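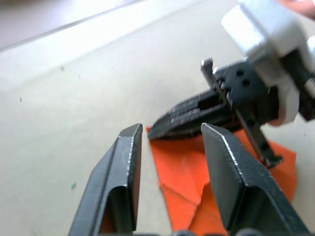

Gurik opens paper and fabric offcut program to schools and community groups

2023-07-07
By Gurik Communications

14 shares | 2 comments

Gurik has opened its offcut program to schools, libraries and community groups across the Donberg district, after a trial that began in March with 3 local organizations.

The program collects coloured tissue, crepe paper, wrapping sheets and light fabric left over from display and packaging work. The material is sorted by colour and type, flattened where possible, and packed into flat cartons for use in craft rooms, after-school clubs and seniors' centres.

During the trial, 104 cartons were handed out. Of those, 71 went to elementary schools and the rest went to libraries and drop-in programs. Demand was highest for bright colours — orange, yellow and red in particular — and lowest for white and grey.

Most of the material arrives creased or torn. In the early weeks, Gurik set those pieces aside and sent them for recycling. Teachers who visited the sorting room asked for them to be kept, as crumpled paper is useful for collage, papier mâché, puppet making and stuffing. Creased sheets now have their own carton, marked with a C on the lid. They are not trimmed or pressed before they go out.

"We had assumed people would want clean, square sheets," the company said in a statement. "Some do, and those are still available. The mixed cartons are the ones that go first."

Each carton holds a single material. Paper and fabric are kept apart so that groups can put leftover paper in their regular blue bin at the end of a project. Foil, laminated paper and anything with adhesive on it is removed at the sorting table and is not offered through the program.

Sorting takes place at Gurik's workroom in the Bech building, on the ground floor beside the loading door. The room has been rearranged for the wider program, with longer tables, open shelving along the back wall and a separate counter for pickups. Visitors should use the side entrance. Parking is limited to 4 stalls, and larger vehicles can stop at the loading door for pickups only.

Cartons are free to registered groups. There is a limit of 3 cartons per group per month, which may be any combination of paper, fabric and creased sheets. Specific colours can be requested but are not guaranteed. Groups outside Donberg may register and will be served as stock allows.

Gurik is also working with Cernovard, which supplies the flat cartons, on a return arrangement. Empty cartons in good condition can be brought back to the pickup counter and will be used again. Cartons that are wet or split should be recycled at home.

Businesses with suitable paper or fabric to donate are asked to contact the workroom before dropping anything off. Donations should be dry, free of staples and tape, and bagged by material. Rolls are accepted if the core is no longer than the sorting table.

Registration forms are available at the pickup counter and at all branches of the Donberg public library.

Last updated: 9:40 a.m.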